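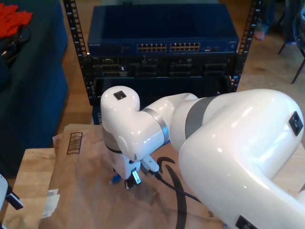
Teodora Perić once told a new hire that a translation shop is only as good as its second reader, and we still work that way. Every text that leaves Galten has been read by two people, and the second one starts without having seen the first one's notes.

Galten Translation was started by Krešimir Petkov in a rented room above a print shop on Hodžić Street. The first jobs were manuals for farm pumps and milking equipment, mostly from German and Danish into English. The pump maker is still a client. We moved to the Jistham building when the print shop closed, and we kept its paper cutter, which gets used more than you would think.

Today we are 31 people, 4 of them in the Prusemard office, where the Baltic and Finnish work is done. We translate operating manuals, safety sheets, parts lists and training material. We do not take on novels, advertising or court papers. If you need one of those, call us anyway and we will give you the name of a shop that does.

How a job runs

You send the source file and tell us who will read the result. A project lead looks it over and writes back with a price and a delivery date, normally by the end of the next working day. One translator does the whole text — we do not split a manual between people unless it is very long and the client agrees in writing. After the second reading you get a draft with our questions listed at the end. Two rounds of changes are in the price.

Term lists

We keep a term list for every regular client, 124 lists at present. The list belongs to the client. Ask for a copy and we will send it as a plain spreadsheet, also if you are leaving us.

Working here

We hire once a year, in November. Applicants do a paid test of two pages and spend a morning with the team they would join. A degree in languages is welcome but not required. Several of our translators came from workshops and service desks.

Office hours are 8:30 to 5:00, Monday through Friday. The Prusemard office closes at noon on Fridays.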